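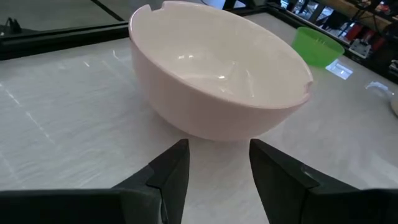

REVIEWS / GRIPPERS AND END EFFECTORS

Galevico G2 parallel gripper: long-term test

Reviewed by Tegan Kerslake
Firmware as supplied, then updated in February

We bought the Galevico G2 for tabletop handling work: bowls, baskets, small flat items, the usual household set. It is a two-finger electric gripper with tapered fingers and a wrist camera mount, and it has now done enough hours on our bench for a fair verdict. Most of it is good. One fault is serious enough that it takes up the larger part of this review.

Fitting

The flange bolted on without an adaptor. The cable exits at the side and needs a clip at the forearm, which is not supplied. Setup through the Trasby controller took one morning, most of it spent on the camera offset. The manual gives this in the wrong axis order on the English pages.

Normal running

Closing force is set as a percentage of maximum. At 50 per cent the fingers hold a smooth, rounded bowl by the rim with no visible slip. Thin clear plastic is harder, and the fault there is mostly in the vision: the camera often fails to separate it from a white table. Glossy surfaces under overhead lights also give poor depth readings. We fitted a diffuser and the readings improved.

The fault

At cycle 2,000 of our endurance run the gripper was told to open over the drop point. It reported "open". The fingers had not moved. The arm then retracted with a bowl still held, swung to its home position and struck the guard rail. The bowl broke and a piece landed outside the marked area. Nobody was inside it.

Puspita Ismail went through the log that afternoon. The open command had been received and the motor had drawn current for 80 milliseconds, then stopped. The status flag is set from the command and the motor timer. It takes no account of the finger encoder, although the encoder was working and had recorded the correct, closed position throughout.

We could reproduce it. With the drive screw dry and the force setting above 80 per cent, the fingers bind on release and the motor times out. We logged 102 further failures under those conditions. All of them were reported as successful.

Charalambos Raptis at our supplier, Odarska, passed the logs to Galevico. The February firmware adds a position check, but it is switched off by default. The setting is on the third page of the safety menu, under "Advanced feedback". With it on, a bound finger stops the arm and raises a fault within one control cycle. We have not had a false report since.

The emergency stop behaved correctly at every test. On loss of power the fingers hold their position, so a gripped object stays gripped. Anyone freeing a hand or a sleeve will need the manual release, a recessed screw that takes a 2.5 mm hex key. We keep one tied to the stand.

Maintenance

Grease the drive screw monthly. The manual says yearly, and ours was dry well before that. Finger wear is slight. The housing seals are adequate for dust, less so for crumbs.

Verdict

Accurate, quiet and reasonably priced, with a status flag that should not be trusted as shipped. Existing owners should install the update and turn the position check on before running again. Owners who cannot update should read the encoder directly and ignore the flag.

Accuracy: 4/5
Build: 4/5
Documentation: 2/5
Safety as supplied: 1/5
Safety with position check on: 4/5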